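Councils should stop closing public libraries at five

Our branch library on Padberg Road used to stay open until eight in the evening. In May the hours were cut, and it now shuts at five. The council says evening visits had fallen and the money was better spent elsewhere. I think it was a poor decision, and the same mistake is being made in plenty of other towns.

Most people who work cannot get to a library before five. Nor can children whose parents collect them from after-school clubs. If the doors are open only when these people are busy, visits will fall, and the falling visits will then be used to argue for shorter hours still. Padberg has lost 10 hours a week in this way and I expect it to lose more.

The usual answer is that everything can be done at home now. You can borrow an e-book from the sofa and renew a loan on your phone. I do both. But a home is a hard place to study if you share a bedroom, and it costs money to heat.

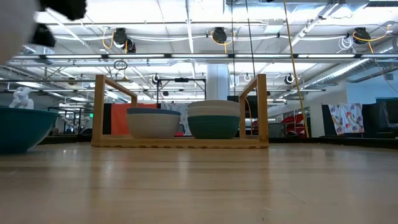

A library after dark gives people a warm room with a table and a plug socket. For a student revising for exams, that may matter more than anything on the shelves. When I was 17 I did nearly all my reading there between six and eight, and I had no other quiet place to go.

There is a fair point about cost. Staff must be paid, and late shifts are not popular. Nobody is asking for every branch to open every night, though. Two late evenings a week would do a great deal of good, and the time could be found by opening at 10 on those days instead of nine. Sollova, a town smaller than ours, has kept three late evenings on this basis.

I would also like to see the figures counted properly. A visit is logged when someone borrows a book. The person who sits and fills in a job application for two hours does not appear anywhere. Until that changes, the council is deciding with half the facts in front of it.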